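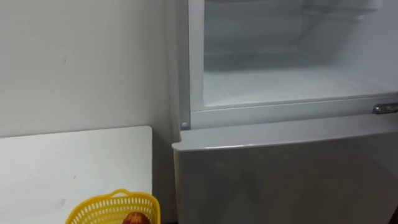
Home Projects Reports Suppliers Contact
0 comments 2 shares

Drurngate Food Handling Room
Progress report to Tedura, second reporting period
Prepared by Triin Uibo, with sections from Horacio Durán (fit-out) and Angelica Layug (procedures)

1. Purpose and period

This report covers work on the food handling room at Drurngate from the end of the first reporting period to the close of February. It deals with the refrigerator, the transfer table, basket handling and the written procedures. Electrical work in the corridor was paid from the building budget and is excluded.

At the close of the period 74 per cent of the grant had been spent or committed. The remainder is held against the second basket order, labelling and the shelf work described in section 4. No variation to the grant total is requested. One variation to the schedule is requested in section 8.

2. Status against the work plan

Work item A, refrigerator supply and placement: complete, with one open defect.
Work item B, transfer table: complete.
Work item C, baskets and trays: partly complete.
Work item D, shelf allocation and labels: not started, dependent on item A.
Work item E, written procedures: second draft issued, third in preparation.
Work item F, handover to the Drurngate roster: deferred.

Items A and B were done out of order. The table was delivered first and the refrigerator had to be brought in past it. The table was moved to the corridor for one afternoon and then returned. No damage to either was recorded on the delivery sheet.

3. Refrigerator: placement

The refrigerator is a multi-door unit with a silver-grey finish to the front and a glass-fronted upper compartment. It was supplied through Pētersons and stands against the back wall. The original drawing showed it on the opposite side, next to the sink. Khôi Lục asked for the change after the first walk-through, on the grounds that the sink position put the open doors across the path to the exit. The change was accepted and the drawing reissued.

The remaining placement question is side clearance. The supply quote called for a gap at the side of the cabinet. In practice the side panel sits hard against the wall, with only a narrow seam between them. Horacio Durán has asked Pētersons for a written statement on whether this is acceptable for the model supplied. If it is not, the unit will be moved out and the table shifted by the same amount. This is the open defect under item A. It does not prevent use of the room.

The floor under the unit was checked for level before placement and again afterwards. Both readings were within the installer's tolerance. The feet were wound down by hand and locked.

4. Refrigerator: upper compartment

The upper compartment has had more attention than the rest of the unit. It is the compartment users will reach into most often, and the procedure for it differs from the procedure for the lower doors. Three matters were raised in the period.

The first is the lip. A raised ledge runs along the bottom of the opening, separating it from the lower section. An item slid straight out will catch on it. The second draft of the procedure therefore says to lift and then withdraw. The first draft said only to withdraw, and Angelica Layug has marked that version as superseded.

The second is the finish. The interior is white and reflects the overhead lights to the point where the floor of the compartment is hard to read from standing height. White labels were specified in the original order. Zane Urbonaitė recommends a dark label with light lettering, and the order has been held so that the specification can be changed. The change has no effect on the unit price.

The third is reach. The compartment is high enough that a shorter user has to work with a raised arm. A step was considered and rejected at the design meeting. The allocation plan instead puts light single items, such as fruit, in the upper compartment. Anything in a carton or a tray goes behind the lower doors.

5. Transfer table

The table is white, with a long rectangular top, and runs up towards the refrigerator. Its purpose is to give users somewhere to set a basket down while a door is open. Before it was installed, the trial procedure had users holding the basket in one hand, and items were dropped on two occasions.

The height was left as supplied. The position was adjusted twice. In the first position the basket had to be carried a full step between table and compartment. In the present position the far end of the table is close enough for an item to be passed across without walking. A working zone of 1,000 mm is to be kept in front of the doors, and Horacio Durán will mark it on the floor once the side clearance question is closed. Marking it earlier would mean lifting the tape if the unit moves.
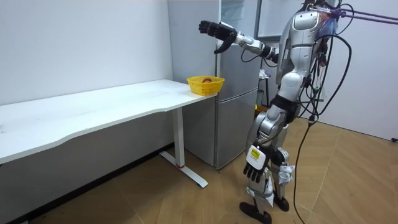

Table and refrigerator in their current positions, yellow basket on the table.

The surface was wiped down daily through the period with the cleaner already held on site. No staining has been reported. The table was bought as a single item, and there is no provision in the grant for a second. Khôi Lục has suggested a narrow side shelf for paperwork, which at present ends up on the tabletop. The suggestion has been noted for the next round and is not costed here.

6. Baskets and trays

Plastic baskets were chosen over wire ones on the basis of cleaning time. Yellow was chosen for the handling room so that a basket taken elsewhere in the building can be recognised and sent back. The first order, through Erner, was received complete. The second is on hold pending a decision on size.

The size question is as follows. The longest basket in the Erner range measures 500 mm. It holds more per trip but takes up too much of the table end nearest the refrigerator, and when it is set down crosswise it projects over the edge. The next size down fits either way. Users who took part in the trials preferred the smaller basket, with one dissent recorded. Triin Uibo will confirm the smaller size to Erner unless Tedura objects.

Trays have been used only in the lower section. They are not suited to the upper compartment on account of the lip.

7. Procedures and trials

The procedure is written as two short sheets, one for putting away and one for taking out. Each is intended to be read at the door and fits on a single side. The second draft was tried with fruit, chosen as the test item for its size and irregular shape. Apples were used for most runs, placed singly on the shelf in the upper compartment.

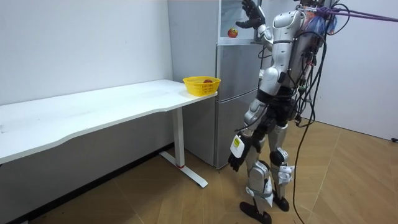 Placing items singly made it easier to judge where on the shelf a user naturally sets things down. The general tendency was towards the front. The allocation plan had assumed that users would fill from the back, and it will be rewritten. Items set at the front are quicker to take out but leave the back of the shelf idle, and they are more likely to be knocked when a second item is put in. The third draft will ask for the back position first and will say so in the opening line.

Comments on the second draft were collected by Angelica Layug and are summarised below.

- "Upper door" and "top door" were both used. The third draft will use "upper door" throughout.
- The taking-out sheet did not say when to close the door. It will now say to close it once the item is on the table or in the basket.
- The sheet for putting away was judged too long by most readers. The paragraph on cleaning will be moved to the wall notice.
- Type size was acceptable at the table but too small at arm's length. It will be increased.

Temperature logging is manual for now. Readings are written on the sheet at 8 am and 4 pm by whoever opens and closes the room. Two readings were missed in the period, both in the afternoon.

8. Schedule

Tedura is asked to approve one change. Item D was due to finish within this period. It cannot be completed until the label specification is changed and the position of the refrigerator is confirmed. A move into the next period is requested, with item F following directly after it. Item E is unaffected.

9. Budget notes

Expenditure on items A and B is final apart from any cost arising from the side clearance defect. If the unit has to be moved, Pētersons has agreed verbally to carry the labour. Written confirmation has been requested. A sum of $1,000 has been kept aside in case it is not given, and will return to the general line for item C if it is not needed.

The label order will be reissued at the same value. The smaller baskets are cheaper per unit than those originally listed, and the saving will go towards replacement lids.

10. Actions for the next period

Horacio Durán: obtain the clearance statement from Pētersons, then mark the working zone.
Zane Urbonaitė: reissue the label order with the revised colours.
Angelica Layug: issue the third draft of both sheets and the wall notice.
Triin Uibo: confirm basket size with Erner, forward invoices to Tedura.
Khôi Lục: review the roster before handover.

Invoices and delivery sheets are held at Drurngate and can be supplied on request.

Contact | Privacy | Drurngate Food Handling Room | Back to top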